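Home | Food | Travel | Archive
Reading time: 2 min

The Tea Growers of Zandska

Tea has been grown on the slopes above Zandska for 200 years. The Kurek estate, the oldest in the district, harvests in October – later than its neighbors.

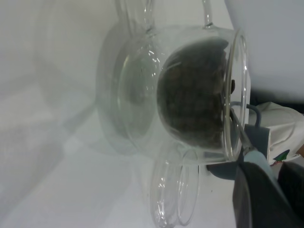 A Smaller Harvest

The estate keeps 300 acres and sells through eight shops in Seltura.

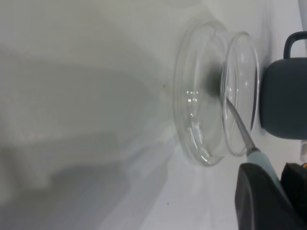
Can visitors tour the estate?
Tours run from the Stillurow gate every Saturday in the picking season, and places must be reserved in advance.

Last updated: December 2021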